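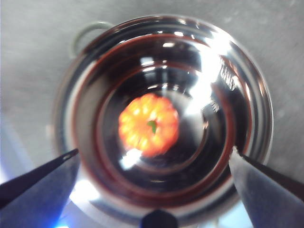
A small pumpkin in a steel bowl, between the fingers of the Flodley arm.

Home News Workshops Tools Events Contact

Shared workshop arm moves to its second stage

Members of the Firby shared workshop have started the second stage of work on Flodley, a tabletop robot arm they have been building since last spring. The arm now has a two-finger gripper and a small camera at the wrist, and the group is using both to practice picking up small objects from bowls, trays and the bare bench top.

The project began as an evening class on motors and motor control. The class ended after 12 sessions, but most of the people in it wanted to keep going, and the workshop agreed to give them a bench by the back wall. Parts for the arm have cost $499 so far, paid out of class fees and a collection among members. That figure covers the motors, the control board, the power supply and the camera. It does not include the plastic used for printed parts, which came from the workshop's general stock.

The first stage dealt with the arm itself. An early version had too much play in the shoulder joint, and the tip would sag when the arm was stretched out. The group replaced the joint with a belt drive taken from a broken printer and shortened the forearm. The base was also bolted to a heavier plate after the arm tipped over during a fast move.

Work on the gripper started in the fall. The fingers taper to narrow tips so that they can reach inside a container without hitting the sides. Three sets have been made. The first was too flexible, and the second was strong enough but too wide at the end to get under small items. The current set has been on the arm for several weeks.

The arm is driven by hand for now. One person moves a smaller copy of the arm, called the leader, and Flodley follows. Each run is saved along with the video from the wrist camera. The group plans to use the saved runs to train a program that can do the same job without a person at the controls. They have 84 usable runs to date. Runs where the camera cable came loose or the operator gave up partway were thrown out.

Shiny bowls have been one of the harder parts of the work. Polished steel reflects the lamps and the fingers back at the camera, and the glare shifts as the wrist moves. Members have tried moving the bench lamps and turning off the overhead lights on that side of the room. A sheet of tracing paper over the nearest lamp has helped most. The group has decided to keep steel bowls in the mix along with plastic and wooden ones, so that the program does not learn from only one kind of surface.

Round objects are the other difficulty. If the fingers close too high on something round, it slips down and away, and if they close unevenly it rolls. Operators are asked to line up both fingers before closing and to lift slowly. The group is also considering thin rubber pads for the fingertips, but has not settled on a glue that holds.

Control software for the arm is a modified version of Mellor, a program written by an earlier group at the workshop for a drawing machine. It has been changed to read the leader arm and to record video. Members say it still needs a proper stop function on screen, and a push-button stop wired into the power supply is used in the meantime.

The next job is a longer cable run for the wrist camera, followed by a first try at training in March. The group will borrow time on a desktop computer at the Illen makerspace, as the Firby machines are too slow. Drawings for the finished parts will be left in a binder by the bench for anyone who wants to build an arm at home.

The bench is in use on Tuesday and Thursday evenings. Members who want to drive the arm need to complete the short bench safety session first.

Posted 29 Jan 2019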